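Flanel Building, Ground Floor: Walk-Through Checklist
April 22, 2025. Prepared by the Shemweta facilities desk
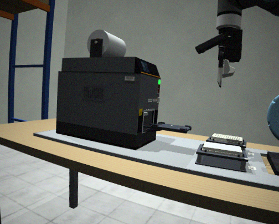 Items marked OK need no action. Items marked FIX go on the work list and get checked again at the October walk-through.

EXITS AND AISLES
1. Main exit clear, door opens fully: OK
2. Rear exit clear: FIX. Two pallets parked inside the yellow line. Moved while I was there, but the line is worn and should be repainted.
3. Exit signs lit: OK
4. Aisle width between packing and receiving: OK

FIRE
5. Extinguishers mounted and tagged: FIX. Unit 31 by the break room has no tag for this year. Gauge is in the green. Ikix to service and tag.
6. Sprinkler heads unobstructed: FIX. Cartons on the top shelf in Room 526 are too close to the heads. Take down one layer.
7. Pull stations visible: OK

ELECTRICAL
8. Panel doors closed and labeled: OK, except breaker 14 in the hall panel, label unreadable.
9. No extension cords used as permanent wiring: FIX. Space heater in receiving is on a cord run under the mat. Heater unplugged and cord removed. Needs a wall outlet if the heater is going to stay.
10. Outlet covers intact: OK

STORAGE
11. Load signs posted on racks: FIX. The mezzanine sign says 2,000 lb per bay. The lower racks have no signs at all. Coneck installed them and should have the ratings.
12. Heavy items stored below shoulder height: OK
13. Ladders in good shape: FIX. Six-foot stepladder has a bent spreader. Tagged out, do not use. Replace.

FIRST AID AND HOUSEKEEPING
14. First aid kit stocked: FIX. Short on gauze and burn gel. Eyewash bottle expired.
15. Floors dry and free of trip hazards: OK. Mat at the front door curls at one corner, watch it.
16. Restroom hot water: OK

Work order 658 covers items 5, 6 and 11. The rest can be handled in house. Item 13 was also on the last list and was not done.

Shemweta Facilities | Contact the desk | Copyright 2025 | Back to top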